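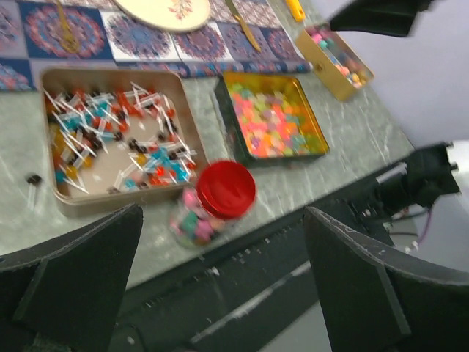 Sweets for a christening tea – how much and how early?

Posted by hallbooker_Kolirthorpe

I'm doing the tea for my niece's christening in March, at the hall in Kolirthorpe. There will be 40 of us, 20 of them children under ten. My sister wants a table of sweets as well as the sandwiches and cake. I've never done one. How much should I buy, and can I fill the dishes the night before? The hall is heated by a big blower on the wall and gets very warm by the afternoon. I also have to be out by five, so I don't want a lot to clear up.

Jacobus Zulu

Allow 55 grams a head if there is cake too. People always say 100 grams and you end up taking half of it home. For 40 people that comes to 2.2 kilos, so buy two and a half and keep the spare bags shut under the table. Unopened bags will keep for the next birthday.

Don't fill the night before. Jellies go tough on the outside and anything with a sugar coating goes sticky if the hall is damp overnight. Fill the dishes when you have finished the sandwiches and put cling film over them until people arrive.

Leave chocolate out of it if the blower is on. Boiled sweets in wrappers are the easiest – they can go back in the bag. Check with parents about nuts before you buy anything, and keep the boiled ones and anything small and hard well away from the toddlers.

For clearing up, use a cloth you can shake outside. I did our last one at Hiscombe with paper and it tore as soon as somebody moved a dish.

pennyfromHiscombe

Agree about the chocolate. We put small paper bags out, one per child, and let them fill their own after the cake had been cut. Otherwise they don't touch the sandwiches. You need a scoop or spoon for each dish or it's all fingers.

m_t_baker

Just get a tub from the supermarket. Mine never last long enough to go sticky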